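Chapter 7
Buying a Robot as a Service: The Case of Tarholm

After reading this chapter you should be able to:
explain the difference between buying a robot and subscribing to one;
read a service offer and find the costs which are not in the price table;
plan a short trial in your own building.

7.1 An offer arrives

On 4/17/22 Wissam Awwad, who was then responsible for office operations at Rotside, received an offer from a company called Tarholm. The offer was for a mobile robot with two arms, named Twal. Rotside would not own the robot. It would pay 3000 euros each month, and for this sum Tarholm would deliver the machine, keep it in repair, and send a technician when a task had to be taught.

Awwad had studied many such offers before, and he did not begin with the price. He began with the list of tasks. The list said "handling of files, cabinets and light office furniture." He asked Tarholm to show this work in an ordinary office, with ordinary objects in it, and the demonstration was agreed for August. 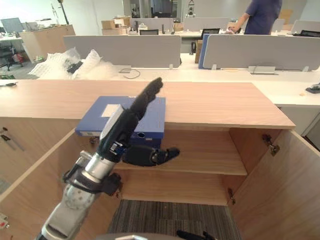
Figure 7.1 The robot's hand in front of an open cabinet with a blue box file inside.

A box file is a good object for a trial. It has a finger hole in the spine, it can lie flat or stand, and its weight changes with the paper inside. The cabinet adds its own difficulty, because an open door takes away some of the space in which the arm can move. In his notes Awwad wrote one question under this task: who opens the doors, the robot or the employee? The offer did not say it.

7.2 What the price includes

The second part of the list, light furniture, was harder to judge. An office chair has many surfaces which are dark and curved, and the camera near the gripper must often look at them from a low position.

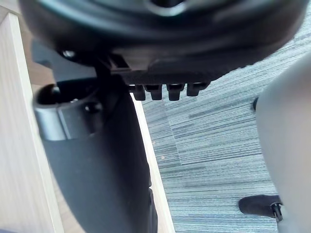 Tarholm counted every type of furniture as a separate task. The first teaching visit was included in the monthly price, but each further visit cost 892 euros. Valtteri Kemppainen, who answered for Tarholm, explained that a visit could cover one task only. The rule was written on page 43 of the service terms and did not appear in the price table.

Awwad then compared the offer with the one that Rotside's branch in Skemville had received a year earlier. There the teaching visits were without charge, but the contract could not be ended before three years. In the next section we put both offers in the same form and calculate the cost of the first year for each of them.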